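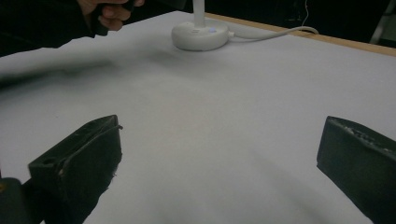 The gripper's two black fingers over the white table at Trenis.

I had been promising Fumiko Hirose I would come up to the Trenis open day for so long that I think she had given up on me, but on 2026-06-12 I finally drove over, and I'm so glad I did! Coffee first (very good coffee), and then Ulises Tamayo took a group of us to see the hand-held gripper and, more to my taste, how they keep it going.

It's a humble looking tool, two chunky black fingers with scuffs on them, and Ulises talked about it the way my uncle used to talk about his tractor. Every morning the fingers get wiped down, opened and closed 12 times, and checked against a small steel gauge. If the gap is off, out comes the hex key. He let Walter Rengifo try the adjustment, and Walter went a quarter turn too far and had to start over, which cheered the rest of us up no end.

The table matters too, it seems. They keep the white surface plain and wipe it with a dry cloth, and any grit goes straight into the log, a fat green binder that Nelly Puma has kept since the Pimon days. 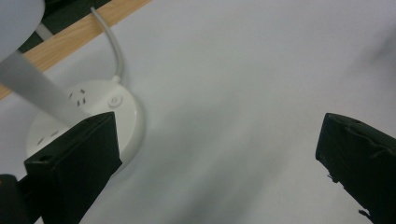 How long does a pair of fingers last before it has to be replaced?
Usually 2000 grips, though Ulises looks them over every 480 and will swap them early if the surface has started to lift.

We ran well past lunch. Fumiko says the next open day is in October, and I've already put my name down.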